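**COMMUNIQUÉ DE PRESSE**
Wudinport, décembre

# Le club de robotique du lycée Tzavaras ouvre son concours de manipulation en simulation

Le club de robotique du lycée Tzavaras, à Wudinport, lance la première édition de la Coupe Kundlow, un concours interétablissements consacré à la programmation de bras robotisés. Sept équipes de lycéens et d'étudiants de première année sont inscrites. Toutes les épreuves se déroulent en simulation, sur les postes informatiques du lycée, avec un même bras équipé d'une pince à deux doigts.

Le principe est simple. Chaque équipe reçoit une pièce virtuelle, un bras et une liste de tâches : approcher un objet, le saisir, le déplacer, le poser à l'endroit demandé. Les élèves écrivent le programme qui commande le bras, puis le lancent devant le jury. Une fois l'essai démarré, ils n'ont plus le droit de toucher au clavier. Un programme qui se bloque peut être relancé une fois, avec une pénalité.

Les participants travaillent en grande partie à partir de la vue proche de la pince, celle qui montre les doigts, une portion du bras et le sol de la pièce devant eux. C'est sur cette vue que se règlent l'alignement avec l'objet et l'ouverture des doigts. Une vue extérieure est disponible pendant l'entraînement, mais elle est désactivée le jour des épreuves. 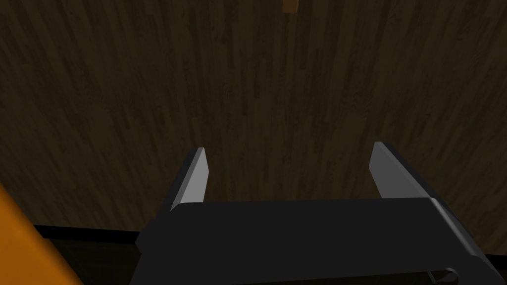

Pour Charalambos Dimitriou, le plus difficile reste l'approche : les élèves arrivent souvent avec un programme de saisie qui fonctionne très bien quand l'objet est juste devant la pince, et découvrent qu'il leur manque tout le trajet pour y parvenir. Il ajoute que les équipes les plus avancées à l'automne n'étaient pas celles qui écrivaient le plus de code, et qu'il leur conseille de tenir un cahier d'essais, même sommaire.

## Trois épreuves

Le règlement prévoit trois épreuves, notées séparément.

- **Approche et saisie.** Un objet unique est posé au sol, à une distance tirée au sort. Le bras doit l'atteindre et le soulever.
- **Rangement.** Plusieurs objets sont à déplacer vers une zone indiquée au début de l'essai. L'ordre est libre.
- **Passage étroit.** Le bras évolue entre des panneaux, des murs et des surfaces en hauteur. Tout contact avec le décor retire des points.

Chaque essai dure au plus 300 secondes. Le chronomètre est celui du simulateur, et non une montre : une machine plus lente ne pénalise donc pas l'équipe qui l'utilise. Ce point avait fait débat lors de la rédaction du règlement, certains établissements souhaitant que chacun vienne avec son propre matériel. Le club a finalement retenu des postes identiques pour tous.

L'épreuve du passage étroit est la plus récente. Elle a été ajoutée à la demande des élèves, qui trouvaient les deux premières trop dégagées. La pince, avec sa traverse et ses doigts, prend beaucoup de place dès qu'un panneau se dresse à proximité, et une trajectoire correcte pour le bras ne l'est pas toujours pour ce qui se trouve au bout. Plusieurs équipes ont choisi de refermer les doigts pendant les déplacements. D'autres préfèrent les garder ouverts et contourner plus largement – la consigne laisse le choix.

La société Ateck, installée à Kundlow, fournit les licences du simulateur pour la durée du concours et met un technicien à disposition pendant les épreuves. Elle ne participe pas à la notation. Le jury est composé d'enseignants des établissements inscrits, qui ne notent pas leurs propres élèves.
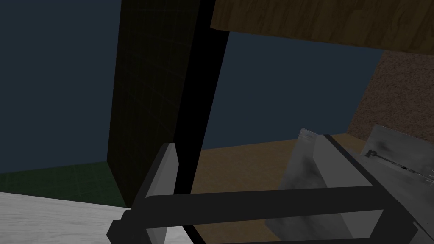 ### INFORMATIONS PRATIQUES

**Lieu :** lycée Tzavaras, salle informatique du bâtiment B, Wudinport. Entrée par la cour, côté gymnase.

**Horaires :** accueil des équipes à 8 heures, premiers essais une heure plus tard. Les résultats sont annoncés sur place en fin d'après-midi.

**Public :** l'accès est libre. Les essais sont projetés sur l'écran de la salle voisine. Il est demandé aux visiteurs de ne pas entrer dans la salle informatique pendant les passages.

**Presse :** les journalistes peuvent assister à l'ensemble des épreuves et rencontrer les équipes pendant la pause de midi. Pour les élèves mineurs, toute prise de vue nécessite l'accord écrit des parents ; les formulaires sont disponibles à l'accueil.

**Dotation :** l'équipe classée première reçoit le trophée de la Coupe, conservé un an par son établissement. Un prix distinct récompense le programme le mieux documenté. Il est attribué sur lecture du code et du cahier d'essais, indépendamment du classement.

### À propos du club

Le club de robotique du lycée Tzavaras se réunit chaque semaine pendant l'année scolaire. Il est ouvert à tous les niveaux, sans condition d'option. Les débutants commencent par des déplacements simples du bras, puis passent à la commande de la pince. Les programmes des équipes inscrites à la Coupe Kundlow seront mis en ligne après les épreuves sur le site du lycée, avec l'accord de leurs auteurs.

### Contact presse

Christos Bakalis
Club de robotique, lycée Tzavaras, Wudinport
Règlement complet et formulaire d'accréditation sur demande auprès du secrétariat du lycée.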